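Grerkside Film Archive
Progress report to the Dervishi Fund, 6/20/19

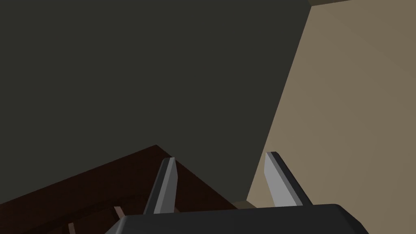 Your grant pays for three pieces of work: repairing and scanning our low-budget monster and science fiction prints, writing program notes for each title, and showing the results to the public. This report covers the first half of the grant period.

Scanning. We planned to scan 20 features this year and are on schedule. The prints from the Brostness collection came in better shape than the inventory suggested, apart from two reels of The Marsh Walker with vinegar damage. Those went to the front of the line. The picture is usable throughout, but the last reel has a stretch of soundtrack we could not recover — we have left it silent and will say so on a title card.

Cleanup. We are using Clarum for dust and scratch removal, at the lightest setting. Heavier settings erased parts of the stop-motion work, including the wires on the flying creatures, which we want to keep. Borislav Vasić checks every reel against the print before it is signed off. This is slower than we budgeted for, and he is now spending 2 days a week on it instead of one.

Program notes. Notes are finished for the giant insect pictures and the lost-island pictures. The space titles are behind. Several were recut and retitled for television, and we are still sorting out which version is which. We would like to move the deadline for these to September.

Screenings. The spring double bill filled the hall, which seats 300. The second show drew a smaller crowd, mostly because it ran late. We will start the next one an hour earlier. A booklet went out with both shows, and we printed 500 copies. The leftovers are going to school and public libraries.

Budget. Scanning costs are on target. Shipping is over, due to the extra trip for the damaged reels. We ask your approval to cover this from the unused travel line. No added money is needed.

Next steps: finish the Brostness scans, complete the space notes, and settle the rights to two titles whose distributor closed without leaving records. If the rights can't be settled in time, we will hold those two back and send you a list of replacements.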